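Momis releases version 2 of its two-arm planning software

Havden, 06/03/2020 - Momis today released version 2 of Trindlow, its motion planning and control software for workcells with two robot arms. The release adds a shared planner for both arms, a new way of handling wrist camera data, and a set of command line tools for checking a job before it runs. It is available to all current license holders at no extra charge.

Trindlow is used by small manufacturers, repair shops and research labs that want two arms to work on the same object. Until now, customers planned each arm separately and then set wait points by hand so the arms would not meet. That worked for simple jobs, but it was slow to set up and had to be redone whenever a fixture moved.

One planner for both arms

In version 2, the planner treats the two arms as one system. The user describes the task once, including which parts may be touched and by which gripper, and the planner produces matched paths for both sides. Wait points are still supported, and old job files will load without changes. If a user edits one path, the planner checks the other path again and marks any section that no longer fits.

The planner also has a close work mode, meant for jobs where the two grippers have to come within a finger's width of each other. In this mode, speed limits are set by the distance between the arms instead of by a fixed zone. Soft finger pads can be entered as their own shape, with a separate contact allowance, so that a light touch between a pad and a part is not reported as a collision.

Perception from the wrist

Wrist cameras see a job from very close, and much of the view is often filled by one part or by the other arm. Earlier versions of Trindlow threw out a view when the target was partly hidden. Version 2 keeps it and uses whatever edges and surfaces can still be matched. It combines views from both wrists with the known joint positions of the arms, and gives the planner a position along with a confidence value. Users choose how low that value may go before the arms stop.

Momis has also changed how the software deals with printed surfaces. Strong artwork on a case or cover can produce many false edges, and these used to pull the estimated position off to one side. The matcher now gives more weight to the outline of an object than to the pattern on it. During development, the team worked with parts that have busy prints, rounded corners and glossy rims. A panel printed with Van Gogh's "The Starry Night" was one of the harder ones, with a small teal block held close to its lower edge by a yellow finger pad.
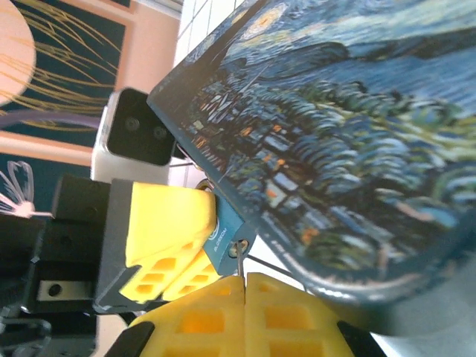 Checking a job before it runs

Version 2 comes with three command line tools. The first replays a saved job against the current cell layout and lists every point where the clearance is below the user's limit. The second compares two versions of a job and prints what changed in the paths, the gripper settings and the camera settings. The third packs a job, its logs and its camera views into one archive that can be sent to support.

Logs are now kept for 2000 planning runs by default, up from 2500 smaller entries that covered only part of a run each. Every entry holds the full input to the planner, so a run can be repeated later on a desk computer with no arms attached. Customers who are short on disk space can lower the number in the settings file.

Availability and support

Trindlow version 2 can be downloaded from the customer area of the Momis website. Customers in the Hoarau early access program already have the final build and do not need to install it again. The previous version will receive fixes until September. After that, only version 2 will be maintained.

A migration guide is included with the download. Momis recommends running the replay tool on each existing job before using it in production - most jobs need no edits, but those with hand-set wait points should be looked at first.

About Momis

Momis develops control, perception and planning software for robot workcells. The company is based in Havden and sells its products directly to manufacturers, integrators and laboratories.

Press and sales inquiries can be sent through the contact form on the Momis website.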